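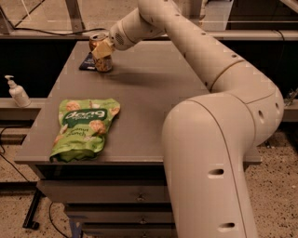 Clurura tabletop arm, monthly plan - worth it for a small packing room?

lcorreia
Joined October 2022

Hello everyone, first post from me after a long time reading, so please be kind! I do the ordering and most of the worrying for a small business that makes up snack hampers, and we've been offered a Clurura arm through Manolakis. They call it a service, meaning you never own the thing. You pay monthly, they set it up, and if it sulks they send somebody out. The picture at the top shows the sort of job I'd want from it, a small glass jar with a screw lid held in the gripper, with a peanut crunch pouch lying on the same table. That's our range in a nutshell (sorry). Jars and crinkly bags, all day long.

The quote is 1,229 a month with a minimum term of 2 years. Has anybody here lived with one? I'd love to hear the dull everyday stuff the brochure leaves out.

Leonilde

----------

thoak

Welcome Leonilde! We've had ours since last December and I'm fond of it, so take this with a pinch of salt. Jars are what it does best. You show it the jar a few times, tell it how high to grip, and off it goes. Ours takes hold high up on the glass, much like the one in your picture, with the lid left clear above the gripper. I'd stick with that if you can, as we tried picking up by the lid at first and I didn't care for it at all.

Pouches are another story. A bag lying flat and a bit rumpled gives it very little to get hold of, and we ended up buying the suction add-on, which costs extra. Do ask whether it's in your quote - it wasn't in ours.

----------

savvas_p

I'll be the grump, then. At that price over two years you could buy a Borholm outright and have change left for a decent table. I know the Manolakis people are lovely on the phone (they are, I've rung them often enough) but you hand the whole lot back at the end.

----------

thoak

Savvas, you say this every time, and every time I say that you can mend a Borholm yourself and I can't! When our wrist started making a noise somebody came out the next morning and swapped it. I made him a cup of tea and that was my whole part in the business.

----------

savvas_p

Fair enough, and I'd have charged you more than a cup of tea. Still, have a look at the cycle limit. Mine was 4,000 picks a week before the extra charges began, and we sailed past it in the run-up to Christmas.

----------

Anastasia T

Can I put in a word for trying before you sign? Flikbridge will let you bring your own stock and watch the arm handle it. I took 52 jars along in the back of the car, all wrapped in tea towels, and spent a very happy afternoon there. Bring the awkward things. My honey jars were no bother, but the squat ones with the sloping shoulders kept turning in the grip, and I'd never have guessed that from the leaflet.

Also measure your room properly. The arm comes up and over a long way before it gets down to the table, so a low shelf above your bench will have to go.

----------

lcorreia

Oh, this is so helpful, thank you all. I've written back to Manolakis about the suction part and the weekly limit, and I'm going to ring Flikbridge about a visit. Anastasia, did they mind you bringing open stock, or did it all have to be sealed?

----------

Anastasia T

Sealed, please, they're quite firm about it. Ask for Stamatia Konstantinidis, she was very patient with me and let me have a go at teaching it myself.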